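Rudum Extension Evening Classes
Setting the Table, Session 2: One Cup, One Tray
Handout, please keep (the copier has suffered enough)

Last Saturday we covered full place settings, and several of you went home and bought napkin rings. This session is smaller. We will spend all of it on where to put down a drink.

Terms for tonight
Rim: the raised edge of a tray. Low rims look elegant and stop very little.
Footprint: the part of the cup that touches whatever is under it. On a tapered cup this is narrower than the mouth, so a cup that looks roomy may be standing on very little.
Landing: the moment the cup meets the surface. Should be dull.

Placing the cup
An oval tray invites you to put one thing in the dead center, where it looks like a museum loan. Left or right of center is fine and leaves room for a saucer, a spoon, or the cookie you were going to have anyway. Keep a thumb's width clear of the rim. Lower the cup straight down, let go, and resist the final nudge. The final nudge is responsible for most of my laundry.

Dark cups
A dark interior hides the level of the drink. Fill these by count or by weight. In class we use 200 grams of water on the Girdale scale, which is nearly accurate.

Shiny tabletops
A glossy top shows you everything twice, including the crumbs. Wipe it before the tray goes down, then look at it from a low chair, where your guests will be looking from.
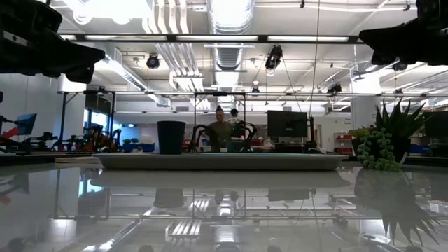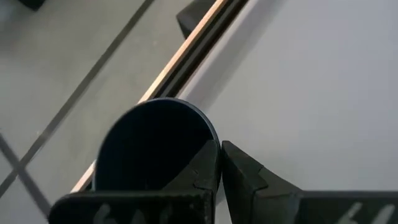
Fig. 1 (first picture): dark cup standing left of center on the oval tray. Fig. 2 (second picture): a dark cup from above; try judging a fill level in there.

Practice, in pairs, 20 minutes
Place the cup on the tray, lift it off, place it again. Swap. Then do it while your partner tells you about their commute.
Use the Strobel trays from the lower shelf. The Darilik ones are for Session 3 and they wobble on purpose.

For next time
Bring one cup you like and one you were given. Room 3048, same hour. The elevator stops a floor short, so allow for stairs.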